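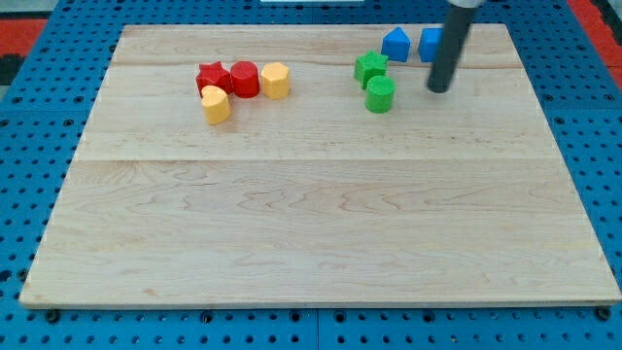 Sorting blocks in loose clusters at the far side of a board, with the arm's tip lowered beside the green pair.

Most arguments about automation at work are about headcount. At our site the more useful argument is about who prepares the work surface.

I run process engineering for the kitting floor at Zellstead, where parts are grouped into trays before assembly. Management approved 2 arm cells in January, on the recommendation of a consultancy called Prurmont. The proposal had a page on cycle time, a page on floor space and one line on staff, which read "operators reassigned to supervision." I think that line was wrong, and that the error is a common one.

Supervision suggests a person watching a machine and stepping in when it stops. The arms do not need much watching. They need parts presented inside a known area, in an orientation the tool can handle, with enough clearance between neighbors for the shaft to come down. All of that is work. Before the cells, a kitter did it without thinking, by shifting a part with a thumb. Now it is a separate task with a tolerance on it, and it had no job code until I asked for one.

Toy shapes are a fair way to study this. A star, a cylinder and a heart offer different contact surfaces to the same tool, and a block standing behind another one changes the approach. People on the floor who tried the block exercises were quick to see which layouts would cause trouble. Two of them rewrote our presentation guide for small castings afterward, and the revised guide is better than the one the vendor, Ukov, supplied.

We logged 292 stoppages over the first full period of operation. I sorted them by cause. Arm and controller faults accounted for 5. Nearly all of the rest were presentation problems: parts too close together, parts on their side, trays seated out of position. The standard report files every one of these under "operator error." I object to that label. A layout that a person can pick from without difficulty, and a machine cannot, is a mismatch between the part and the tool. Recording it as a human fault puts it in someone's annual review.

Pay is the second issue. The presentation task was graded below kitting, on the theory that the skilled portion had moved to the arm. A new starter needs about 200 trays before the stoppage rate settles, which is longer than we ever allowed for kitting by hand. The grade should reflect that. The Sheehan plant, which installed the same cells before we did, left its grades alone and kept its experienced people – our site lost several to other departments.

I am not against the cells. Wrist complaints are down and I would install them again. But the staffing page should be written first, by someone who has stood at the bench for a full shift, and the stoppage codes should be agreed with the operators before the power is connected. Ours are due for revision at the next contract review. I have asked for "operator error" to be removed from the list.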